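Lokeo Backdrop and Work Surface Board
Kitosthorpe Studio Supply - Boards and Panels

Overview

The Lokeo board is a flat, matte tan-brown sheet for use behind or beneath small objects during sorting, layout, product photography and bench work. It is sold as a single uncoated panel. Both faces are usable. The color runs through the sheet, so a shallow scratch stays close to the surrounding tone, but a deep one will show as a lighter line under side light.

The board does not include a stand, clips or tape. Stands are listed under Plulleck Uprights. Tape is listed under Consumables.

Surface

The face has a low sheen and a fine fibrous texture. Slight mottling is normal and varies between sheets cut from the same stock. Sheets are not color matched across batches. If two boards have to sit side by side, order them together and state this in the order notes.

Small specks and shallow bumps may be present on delivery. Boards with a crease, a crushed corner or a puncture are graded as seconds and listed separately.

Under uneven lighting the surface can read several shades paler where the light is strongest. Scuffing has a similar effect. To tell the two apart, move the lamp and look again - a scuff stays where it is.

Sizes and ordering

Part 402: standard sheet, single
Part 402-S: standard sheet, seconds grade
Part 402-P: pack of 17 standard sheets, palletized

Packs are not split. Woldemariam freight applies to all pallet orders. Single sheets ship flat between two protective liners, and the liners are not intended as work surfaces.

Mounting

Upright use: place the lower edge in the channel of the stand and tighten both side clamps by hand. Do not use a driver on the clamps. The sheet compresses under point load and will not recover. For a run of more than one sheet, butt the edges and tape the joint from the rear.

Flat use: lay the sheet on a level bench and tape all four edges down. Leave a gap at any wall so the sheet can be lifted without bending.

Do not glue the board. Adhesive residue changes the surface sheen and cannot be sanded out.

Marking with tape

Positions, baselines and object stations can be marked on the face with blue painter's tape. A long strip gives the reference line. A short piece set at a right angle to it marks a station along that line, and the object is then placed against the mark. A narrower tape for the short piece makes the station easier to read from a distance.

Tape may be torn by hand where the mark only needs to show a general position. Torn ends fray, and a ragged edge should not be used to measure from. Where the edge is the datum, cut it with a blade on a separate cutting mat and apply it against a straightedge. Check the line for slope before pressing it down along its full length.

Replace tape when the edge has lifted or nicked. Pull slowly, folded back close to the surface. Fast removal raises the fibers and leaves a pale streak.

White bowls, trays and other light items separate clearly from the board color. Brown or kraft packaging does not. For those items use the gray sheet. 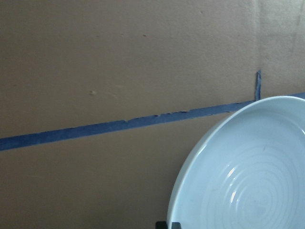 Care

Remove dust with a dry soft brush. Do not wet the surface. A damp cloth leaves a tide mark, and repeated wetting causes the sheet to bow. Grease cannot be removed. Turn the board over or replace it.

Store flat, off the floor, with no more than one pack to a stack. Sheets left leaning for long periods take a curve. A curved sheet can usually be brought back by laying it face down under an even load, but allow several days and do not use heat.

Durability

In our bench test, a single tape position was applied and pulled 200 times before the fibers lifted enough to affect adhesion. The abrasion test was stopped at almost 2,000 strokes with a dry brush, with no visible change in tone. Neither figure is a guarantee. Tape grade, dwell time and room humidity all affect the result, and tape left in place over a weekend is noticeably harder to remove than tape pulled the same day.

Limitations

Not rated for outdoor use.
Not food safe. Use a liner under unwrapped food.
Not a cutting surface.
Not suitable for hot items, including lamps in contact with the face.

Returns

Unused sheets may be returned in the original liners. Sheets that have been taped, trimmed or clamped are treated as used. Report transit damage before removing the second liner. Orders received by noon on Tuesday go out on that week's freight run.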